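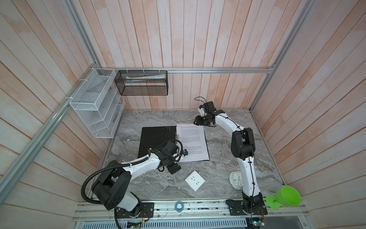
Small Spaces, Hung Up: notes for the storage talk

Opening (give people a minute to sit down)

Good morning and thank you all for coming, it is lovely to see a full room this early. Ask who has a bathroom shelf or a desk at home that they would rather not show anybody. Wait for the hands. Put mine up too.

Say where I'm coming from. I have been helping people sort out small rooms for 8 years, first in Ochoa and then over in Trarnonari, and most of the rooms had the same trouble, which was a lovely wide surface with far too much living on it. Tell the story of the apartment with the hairbrush in the butter dish (keep it short this time!).

Part one: the wall behind the table

The back wall is the part we forget. Point to the black mesh basket on the back rail, and the tube of toothpaste lying on its side in it. You can see the tube right through the mesh, and that is why I am so fond of mesh. A solid box is where toothpaste goes to be bought again.

Then the white wire rack over to the left of it, with the open compartments and the slanted dividers. Slanted dividers are good for letters, combs, a thin notebook, anything that flops over when you stand it up straight. Mention that they come in all sorts of sizes and that people nearly always buy one too big.

Zip ties! Say something nice about zip ties. Thin white ones are holding the rack up, and they cost next to nothing. Snip the tails close and turn the cut end to the back, or you will scratch your knuckles every time you reach in. I still have the mark from the Zorberg job.

Part two: what stays on the table

With the hanging done, you get the tabletop back for the thing you sat down to do. The black binder lies open flat in the middle, and an open binder takes up a surprising amount of room, so measure yours open before you decide how deep a table you need. At Cundanent we bought the table first. It was 600 millimeters deep, we needed 900, and we lived with it for a whole winter.

A word about patterned tops, if there's time. Gray marble with a lot of swirl in it is pretty and very forgiving of crumbs, but small pale things do disappear on it. Keep a dish for earrings and pills.

Questions

Somebody always asks about renting and drilling. Freestanding posts with a rail between them, then hang from the rail. Somebody will also ask about weight, so tell them to read the label and keep the heavy bottles low.

Remind them about the handout by the door, and coffee until 10.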